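气泡膜比碗难夹：和一位夹爪测试工程师聊双臂包装台

去年冬天，Triscombe的实验室开始认真做一件听起来很小的事：让两只机械臂把易碎品包进气泡膜里。负责这项测试的工程师不愿意署名，说组里人人都夹过膜，写谁都不合适。我们从下午三点聊到天黑，她讲到兴起就站起来用两根手指比划。

“大家都爱问负载多少、重复精度多少，”她说，“我最想知道的是手指尖那几毫米到底碰到了什么。”

台面是深棕色带白纹的大理石，后面和两侧贴着圆点壁纸，看着像谁家的厨房。她喜欢这样。白板加灰桌子的环境她做过两年，算法在那里漂亮得很，一搬出去就露馅。“石纹、反光、透明的膜，全凑在一起，相机有得受了！”

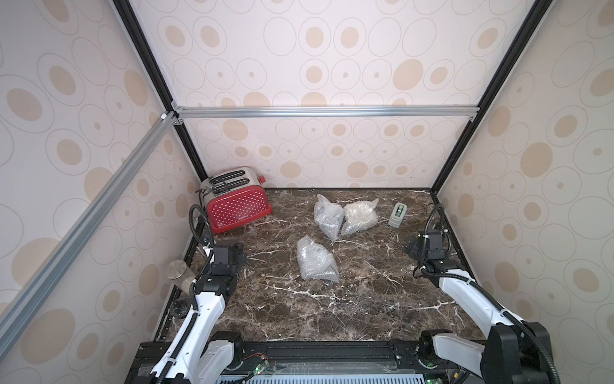

工作台全貌：双臂、几包气泡膜、胶带座，左后方是红色烤面包机。

这一轮比的是两套手指。一套是Altel的标准指，表面硬，角度利落；另一套是组里自己改的，代号Simon，指尖更窄，内侧贴了一层软垫。控制器统一用Skaltness，免得把软件的差别算到硬件头上。到我们见面时，记录在案的抓取一共2787次，其中605次用在气泡膜上。

“膜这种东西没有固定的形状，”她说，“你从上面看它躺得好好的，手指一合，它就鼓起来，拱到你镜头前面去。”标准指夹膜其实很稳，她特意为它说了句好话：只要夹住了就很少滑。麻烦出在夹住之前，膜的边缘贴着石面，硬指尖容易从上面擦过去。

腕部相机是她最愿意谈的部分。固定相机管全局，手腕上的相机管最后一段路。从腕部看下去，夹爪常常占掉画面的一大角，膜又半透明，底下的石纹会透上来。组里有人提议换一块纯色台面，她坚决反对，理由是将来用户的桌子不会听我们的。

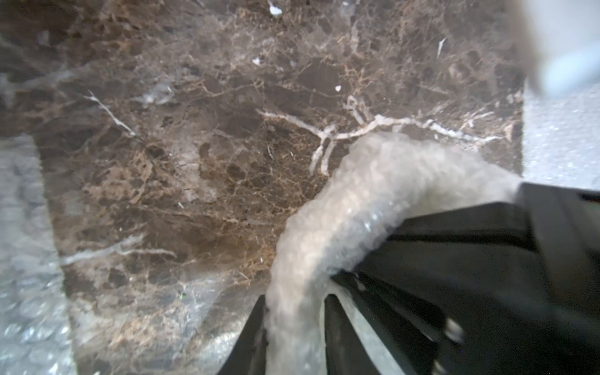
换成碗，问题就反过来了

碗有硬边，位置清楚，按理说简单得多。她说头一个星期组里确实轻敌了。夹碗要捏住碗壁，一根手指在里，一根在外，釉面又亮，高光随着手腕转动到处跑，深度读数跟着跳。

“里面那根手指，相机有时候只看得到一半，”她说，“所以你得相信模型，也得相信电流。”她的做法是把合拢速度降下来，用电机电流判断接触，碰到就停，再慢慢加力。Skaltness控制器的电流反馈周期她调了很多版，最后定在2毫秒。讲到这里她翻出笔记本，给我看一整页涂改过的数字，高兴得像在展示旅行照片。

碗是专门挑的花碗，外壁红底带花，里面是深色的枝叶纹。纯白的碗她也试过，分割结果太好看，好看得没有参考价值。 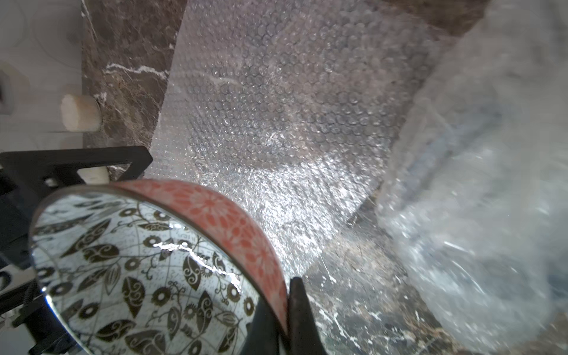
两只手怎么分工

双臂的好处在包装里特别明显。一只手管碗，一只手管膜，谁先动、谁等谁，都要在遥操作阶段想清楚。她自己录了400段示范，录到后来，做梦都在拉膜。

“一开始我让两只手同时动，觉得那样快。”结果膜总被带歪。后来改成先让一只手停稳，另一只手再去找膜，整套动作慢了一点，回放时却顺眼多了。她还发现操作员的习惯会原样传给机器：有人喜欢先在膜上方悬一下再合指，训练出来的策略也会悬那么一下。

我问她Simon指到底赢了没有。她想了好一会儿。夹膜，她选Simon，窄指尖更容易探到褶皱两侧；夹碗，她还是用Altel，硬指面贴着碗壁，姿态保持得更干净。眼下她在画第三套，想把窄指尖和硬指面放到同一根手指上，软垫只留最前面一小段。图纸已经改到第四稿，材料还没定。
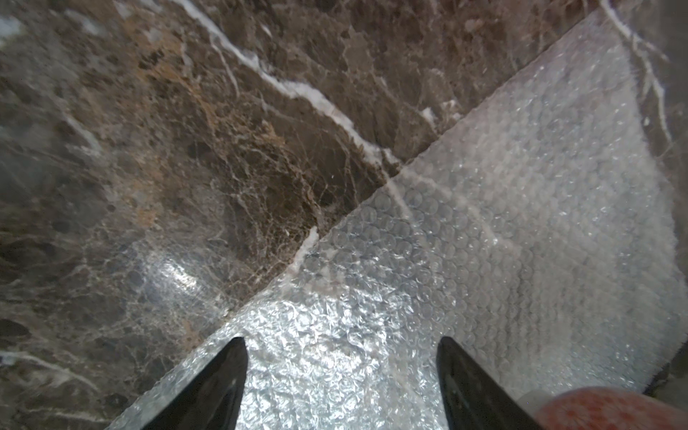 腕部相机视角，两指分开，中间是气泡膜起皱的一段。

临走前我问，有没有哪一次抓取让她印象特别深。她说有，是夜里十一点多，Simon指第一次把膜边整整齐齐地提起来，没有擦过去，也没有把旁边的东西带倒。“就那么一下，我在椅子上喊出来了。”第二天她拿同样的参数再跑，前三次都没成。她把那几段录像都留着，说下一版手指装好以后，要从那个位置重新开始试。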